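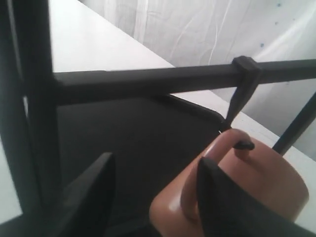 How a Cup Gets Made: From Clay to Kitchen

By Sosina Gudeta

Clay is a kind of soil. It is made of very tiny, flat grains that come from rocks. Over a long time, rain, ice and wind break rocks down. Streams carry the smallest bits away and drop them where the water is slow. The bits pile up in layers, and that is a bed of clay.

If you have ever dug a deep hole in a yard, you may have found some. It is sticky and heavy. When you squeeze it, it keeps the shape of your fingers. Sand does not do this. The grains of sand are too big and too round to hold together once they dry out. The flat grains in clay slide over each other when they are wet, a little like playing cards, and then they stay where you put them.

A material that keeps its new shape after you push it is called plastic. Long before there were plastic bags and plastic toys, people used that word for clay.

Share this page: 154 shares

What color is clay?

Clay can be gray, white, yellow, brown, green or nearly black. The color before it goes in the oven is often different from the color after. Clay with a lot of iron in it turns orange or red when it is fired. Iron is the same metal that rusts on an old bicycle, and rust is a reddish color too. The word terracotta means "baked earth" in Italian. Flower pots and roof tiles are often made of it. People also use the word for the color, even when the thing is made from another kind of clay and the color comes from a glaze or a stain.

White cups are usually made from clay with very little iron. The whitest kind is called kaolin.

Getting the clay ready

Clay from the ground has stones, roots and bubbles of air in it. First it is mixed with a lot of water until it is like thick soup. The soup goes through a sieve, and the stones and roots stay behind. Then some of the water is taken out again.

Next the clay has to be kneaded, the way a baker kneads dough. Potters call this wedging. It makes the clay even all the way through and gets rid of air pockets.

Three ways to make the shape

1. On a wheel. The potter puts a ball of clay in the middle of a spinning plate, wets both hands and presses down into the center. The clay opens into a bowl. By pulling gently upward, with one hand inside and one outside, the potter makes the wall taller and thinner. The first hard part is getting the clay exactly in the middle. If it is off center, the cup wobbles.

2. By hand. You can roll clay into long snakes and wind them around on top of each other, then smooth the sides. You can also roll out a flat sheet and bend it into a tube. No wheel is needed, so this is a good way to begin at school or at home.

3. In a mold. Many factories pour runny clay, called slip, into a mold made of plaster. Plaster soaks up water. The slip that touches it gets stiff first, and a wall of clay forms on the inside of the mold. The rest of the slip is poured out. When the mold is opened, there is the cup. In the town of Birkau there is a workshop with 300 of these molds on its shelves, and each one makes the same small cup.

Handles

A handle is almost always made separately. The potter lets the cup dry until it feels like firm cheese. This stage is called leather-hard. Both the cup and the ends of the handle are scratched with a pointed tool, and wet slip is dabbed on the scratches. Then the pieces are pressed together. The slip works as glue. If the cup is too dry when the handle goes on, the handle may crack off later.

A handle keeps your fingers away from the hot side of the mug. It also gives you something to hang the mug by when you put it away.

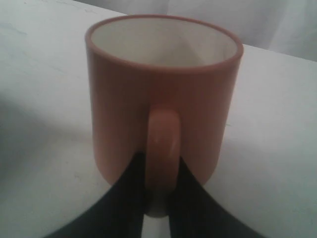 Drying and the first firing

A cup must dry slowly. As the water leaves, the clay shrinks. If one side dries much faster than the other, the cup can bend or crack. Potters often lay a thin sheet over their work to slow things down.

When the cup is bone dry it goes into a kiln, which is a very hot oven. You should never touch a kiln that is on. A kitchen oven is not hot enough to do this job. In the first firing the clay changes for good. Before, you could drop the cup in a bucket of water and it would turn back into mud. Afterward it will not. At this point it is called bisque, and it is rough and soaks up water like a sponge.

Glaze

Glaze is a thin coat of glass. It starts as a powder mixed with water, and it often looks dull and chalky. The potter dips the cup in it, brushes it on or pours it inside and tips out the extra. The bottom of the cup is wiped clean. If there were glaze on the bottom, it would melt and stick the cup to the kiln shelf.

Then comes the second firing. One common glaze firing reaches 1,162 degrees Celsius. The powder melts and spreads over the cup. When it cools, it is smooth and hard, and water cannot get through.

Some glazes are shiny and some are not. A surface with no shine is called matte. A cup can be matte on the outside and glossy on the inside. The glossy part is easier to wash.

A visit to the pottery

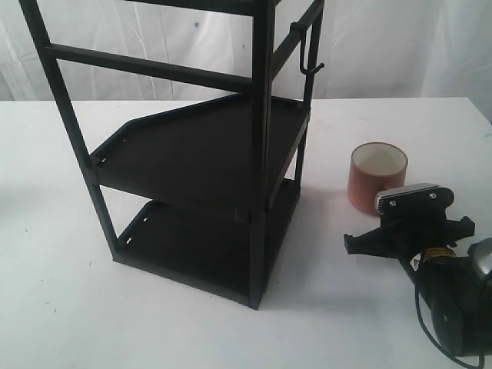
NAVANO, January - The pottery on Yilma Street fires its big kiln every second week. It takes a full day to heat up and longer than that to cool. The potters do not open the door early, even when they want to see how the colors came out. Cold air on a hot cup can crack it.

The kiln here holds 700 cups when it is full. The cups stand close together but may not touch, or the melted glaze would join them. Small cones of clay stand among them. Each cone is made to bend at a certain heat, and the potters look at them through a little hole in the door, wearing dark glasses.

Cups that come out with a crack are broken up. Some of the pieces are ground to a coarse powder called grog and mixed into new clay. Grog makes clay stronger and helps it dry evenly, and it is used for big pots and tiles.

Words to know

Bisque - clay that has been fired once and has no glaze
Glaze - a thin layer of glass on the outside or inside of a pot
Grog - fired clay that has been ground up
Kiln - a very hot oven for clay
Leather-hard - partly dry, firm but still damp
Slip - clay mixed with water until it is runny
Wedging - kneading clay before it is used

Try it yourself

Take a lump of clay the size of an orange. Push your thumb into the middle, but stop before you reach the bottom. Pinch the wall between your thumb and fingers, turn the lump a little, and pinch again. Keep going until the wall is as thick as your finger. You have made a pinch pot. Let it dry for a week away from the heater. Do not drink from it. It has not been fired, and water would make it soft.

12 comments

Contact Sedura Children's Pages | Copyright 2021 Sedura | Back to top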